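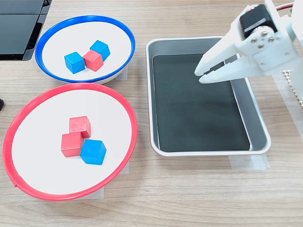
Six cubes, two bowls, one tray, one gripper.

To: chores-list
From: Lena Szczepańska
Date: Friday, January 21, 2022
Subject: Re: Re: can it do the dishes yet

The gentleman from the Mazurek works wrote:

> I have been on this list 13 months and I have read 204 messages
> explaining that household robots are nearly here. My wife now asks me
> every Sunday whether "nearly" has happened. Meanwhile at work they want
> to know if one of your cheap arms can sort fittings into bins on the
> Flutell line, second shift, with no one standing next to it. Can it or
> can't it? Please answer in words my foreman would use.

Tell your wife no. Tell your foreman no too, but more slowly, so it sounds like there's a study behind it.

The job we gave the arm is the dullest one we could think up. Red and blue cubes, a bowl with a red rim, a bowl with a blue rim, a metal tray with a dark mat in it. Pick from one place, put down in another. A three-year-old would do it once and then ask for a cookie.

If you look at the bowls you'll see each one has three cubes, and each one has a stray: a red in the blue-rimmed bowl, a blue in the red-rimmed one. Whether that counts as a mistake depends on what you asked for. If you said "put the cubes in the bowls," it's a perfect score. If you said "sort them by color," your foreman has his answer. Half the arguments on this list are between people who asked for the first thing and people who assumed the second, and I include myself in both groups.

Then there's the tape. There's tape by both bowls and under the tray, and every time somebody posts a success rate I'd like them to post how much tape went with it. My kitchen has no tape in it. My plates slide, my cat has opinions, and the sink is never where the arm would like it to be. Your fittings bins get kicked by whoever is driving the pallet jack.

We ran 200 tries in June with the old Zerel controller and I'm not going to quote the rate, having seen what happens to a number once it gets onto this list. I will say that the cubes are kind to it. They're light, they have flat sides, and they don't roll under anything. A wet fork is a different animal. So is a fitting with oil on it.

As for leaving it alone for a second shift: I've left mine alone for seven minutes, to make tea. I don't recommend it to anyone with a quota.

What I'd do in your place, if the foreman insists:
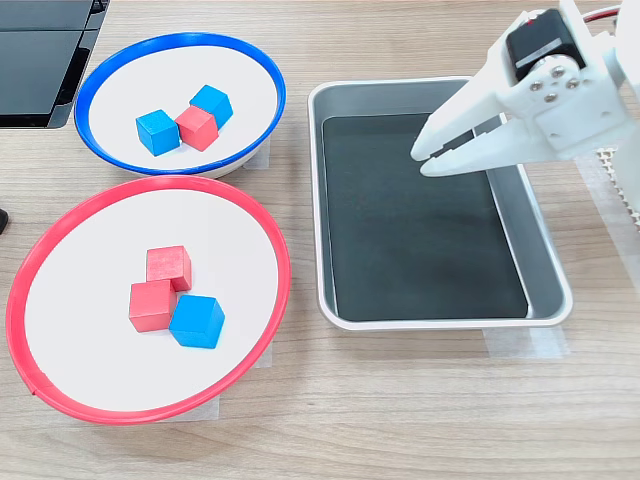 1. Start with one kind of fitting and one bin. Write the rule on paper before you switch anything on, including what counts as wrong.

2. Move the bin a couple of inches and run it again. Vendors hate this one. The fellow from Atine went quite pale.

3. Keep a person there, and write down each time they reach in to help. They'll say they didn't.

If it gets through all that, write back and I'll apologize to your wife personally.

Lena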